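Progress report to the Ashworth Fund, second quarter
Project: Care baskets for new tenants, Hundley and Drevberg

We're really pleased to be writing this one! When your grant came through, the plan was for 200 baskets over the year, handed to people on the day they get the keys to a new apartment. As of September we have packed 100 of them, and most have already gone out to the buildings in Hundley. Drevberg starts next month.

The biggest change since our last report is the basket itself. We used to pack in cardboard boxes, and people threw them away within the week. Now everything goes into a plastic basket with open sides that can live under a sink or on a shelf for years. They cost us $960 for the full order, a little under what we budgeted, and the savings went straight into tissues and snacks.

Packing happens on the long wooden table at our Fanano Street room, usually Wednesday mornings. We set the goods out loose first and fill from there, soft packets last so they don't get squashed. A full basket takes 18 minutes from bare to labeled, and we think that can come down once the shelves are up. 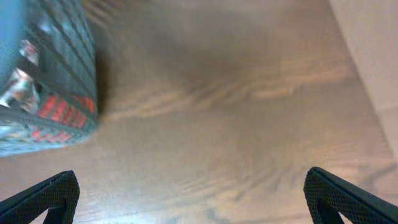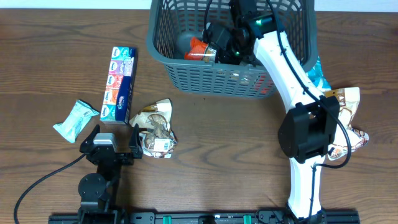 The basket on the table, and after it the tissues and a soft packet:

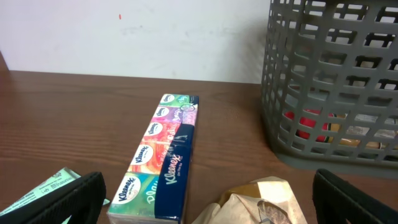
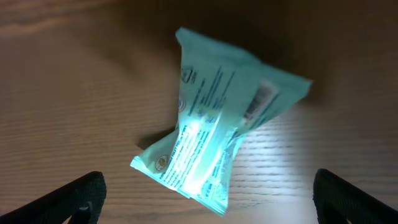 One tenant in Hundley wrote back that the tissues were the first thing she opened, before she had even found her own towels, and could we please put in two packs next time. We'd love to. Pocket tissues in a multipack are easy to split up between rooms and coat pockets, so we are pricing a larger order now.

Still to do: shelves for the packing room, a printed contents card in larger type, and a better answer for households with babies. We have spent roughly half of the grant and expect to finish on budget.

Comments

hundleymom4: Got mine in the spring when it was still a box. Jealous of the baskets!

Third Floor Rear: Could you add a dish sponge? I had soap and nothing to put it on.

P. in Drevberg: Is there a sign-up, or does the building office handle it?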